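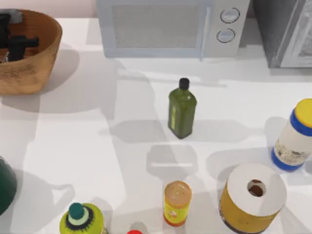 kuechenwart_r
Seit Januar räumt bei uns in der Betriebsküche der Automat die Theke auf. Flaschen und Dosen laufen, die Küchenrolle auch. Wir waren 6 Leute in der Schicht, jetzt 2.

balogh_d
Und die anderen?

kuechenwart_r
Warenannahme. Gleicher Lohn, aber Beginn um fünf.

Saria
Bei Nellwood genauso. Fand ich gut – weniger Bücken.

balogh_d
Sehe ich anders. Wer zu zweit ist, macht keine Pause mehr, wenn das Ding stehen bleibt.

kuechenwart_r
Stimmt, die Störungen bleiben an uns hängen. Eine Schulung gab es bisher nicht.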